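Saturday at the Lumura battery recycling open day

I signed up for the tour on a whim, mostly because I wanted to know where our old solar batteries go when the installer hauls them off.

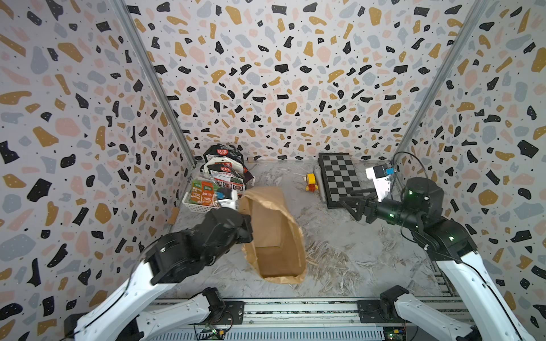 Getting there and getting in

Parking was a mess, so give yourself extra time. I ended up behind the garden center and walked over along the canal path, which was pretty even in December. At the door you get a visitor badge, safety glasses and a pair of those awful slip-on toe caps. Mine kept sliding off on the stairs!

They split us into groups of 21, and ours went with Eylül Ersoy, who works in intake and talks very fast. She was great. She started with the trucks, because everything that arrives has to be checked for leftover charge before it goes anywhere else (a pack that's "dead" to you and me can still give you a nasty surprise).

The discharge hall

I expected smoke and noise, and what I got was a long, quiet room that smelled a bit like a copy shop. The power they drain out of the old packs goes back into the building and runs the lights and part of the heating. Somebody asked whether it saves real money. Eylül said yes in summer, not much in winter, and I liked that she didn't dress it up.

After that came the shredder, behind thick glass — sadly switched off for the weekend. What comes out of it is called black mass, and they had jars of the stuff you could pick up. It's so much heavier than it looks. The nickel and cobalt in it go to a refinery called Şimşekoğlu, and the copper and aluminum get sold off separately.

The talk, and lunch

Erdal Tokgöz gave the talk in the canteen. It ran long, but I did learn that a small site like theirs takes in 500 home battery packs in a good month, and that the hard part is glue. Manufacturers glue everything shut! He'd like to see a rule about screws, and by the end so did I.

Lunch was lentil soup and bread for 5 dollars, cash only, and the line took forever. I sat with Špela Nikolaidis, who has panels on her barn and had brought two pages of questions about warranties. She got through maybe half of them before the next group came in.

If you want to go, the next open day is in spring and you book through the town's energy desk. Kids have to be over ten. Wear flat shoes, and eat before the talk.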